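October, workshop notebook, Tultbridge

Gearbox is out of the Timov wagon at last! Kálmán Illés and I had it on the stand before lunch, and the input shaft bearing was every bit as bad as it sounded on the road. You can feel the notches turning it with one finger. The gears themselves look great for 91 thousand on the clock, and second gear (the one I was dreading) has hardly any wear on the dog teeth.

Measured end float on the layshaft, wrote it on the tag. New bearings from Rácz fit straight on after 30 minutes in the oven, no hammering. Synchro rings for third and fourth still to come from Skurport -- Kálmán will call them again in the morning. 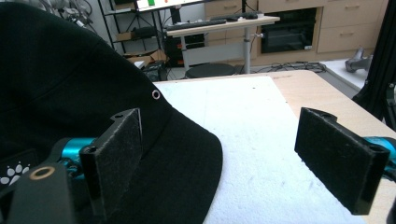
Clutch next. The old friction plate measures 230 mm across, same as the new one, so the parts book was right and I was wrong. Flywheel face has a few blue spots but no cracks, and a light skim should clean it up beautifully. I want to try the matte black on the bell housing, the same flat, deep kind of black as the cap with the white paw print, no shine to it at all. Gergely Szilágyi thinks it will show every oily thumbprint. He may be right, but I think it'll look terrific against bare alloy, so I'm spraying a test patch on the old cover plate first.

Weighed the spare engine too, while the hoist scale was out. Didn't get a steady reading, try again with the short chain.

Weighbridge slip for the whole car before we stripped it says 1070 kg with half a tank, lighter than I'd hoped for! That makes the taller final drive worth a go. Gergely has one on his shelf and will bring it over.

To do: release bearing clip, drain plug washer, new boot for the shift lever, and find the other half of the alignment tool.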